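FOR IMMEDIATE RELEASE

2011-02-07

Skondero opens Plendo tableware range to small cafes and home buyers

Skondero, the tableware and table workshop, is opening its Plendo range to direct orders starting in March. Until now trade only, minimum 80 pieces. New minimum - 15. Mix and match across the range allowed.

Plendo was put together for small tables. Two-person cafe tables, kitchen corners, the desk that is also the dinner table. Plain shapes, pale colors, nothing that fights with the food. The range was tried out over the winter at Truvton, the lunch room on the ground floor of our building, with roughly 70 covers a day. Staff notes from those weeks went straight into the final sizes.

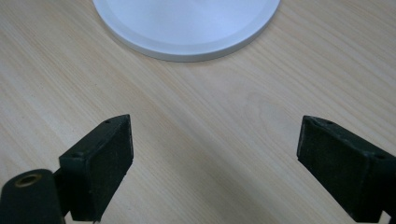 Tables and tableware can be ordered together for the first time, and we think they should be. Customers kept asking which top goes with what. Our answer is light wood, most of the time. A round white piece with a raised rim sits quietly on a pale top with fine grain, and the rim gives just enough of a line to set it off. Darker tops are still availble, same lead times as before.

"People buy a table and then live with whatever plates they had," said Svenja Wegener, who runs the range at Skondero. "Fine by me. But come and put the two side by side first, bring your own plate if you want."

The spring list has 283 items incl. the Fu serving pieces, which return after a year out. Fu is sold seperately and does not count toward the minimum.

Price lists and samples on request - please say cafe or home when writing. Showroom visits by appointment only until the March opening.

Press contact: Svenja Wegener, Skondero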